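"First the dry brush, then everything else": a talk about clean mattresses

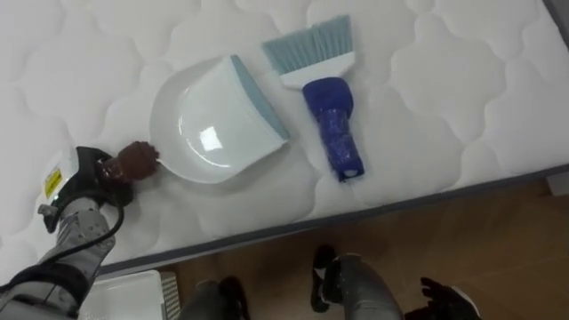 Dustpan and hand brush on a quilted mattress, handle wrapped in blue.

The guest house in Bivdale has 14 beds, and the woman who runs it has been cleaning them for most of her working life. She asked me to leave her name out of the article, as she prefers that guests talk about the beds. We met in June 2024, before the busy season, in the small laundry room behind the kitchen.

I wanted to know why she uses a brush on a mattress when there is a good vacuum cleaner in the hall. She smiled at this question. "The vacuum is strong, but it pulls the cloth up into the nozzle," she said. "On a flat mattress I don't mind. On a quilted one the dust lies in the seams, between the puffs, and there the brush goes better."

She learned the work at the Verstraete hotel in Bridirville, where she was a chambermaid at the age of 20. The hotel had 46 rooms and a very strict housekeeper. "She turned back the sheet and put her hand on the mattress. If she felt one crumb, we started from the beginning. I was angry with her every day. Now I do the same thing with my own hand."

Her method is simple to describe. She takes off all the bedding and opens the window. Then she brushes from the head of the bed to the foot, with short strokes, following the stitching. The dustpan stays on the mattress and moves along with the brush. She likes a pan with a soft rubber lip. "A hard edge can catch a thread, and then you have a hole. With the rubber I can press a little, and the fine dust goes in also."

The brush for the beds never touches the floor. She repeated this to me twice. The floor brushes hang on another hook, and new helpers are shown the hooks before they are shown the rooms.

I asked about tape on handles, as I had seen it on more than one of her tools. "Plastic becomes slippery when you work many hours," she explained. "You put tape, you have a better hold. It is not beautiful. When it gets loose you put new tape."

About sprays she is careful. A salesman for Flirkotetti once left her a box of mattress foam, and she used it on one bed. "It smelled of lemon for a week, and the guest asked for another room." Today she uses baking soda on stains, leaves it for some hours, and brushes it away when it is fully dry.

In August the house is full and there is less time, so each bed gets only the quick brushing between two guests. The long cleaning waits until fall, when the mattresses are also turned. She does this with her sister, who has the stronger back.

Before I left she gave me one piece of advice for my own home, where I had to confess that the mattress was not brushed since we bought it. "Start with the corners," she said, "and do it before you are tired."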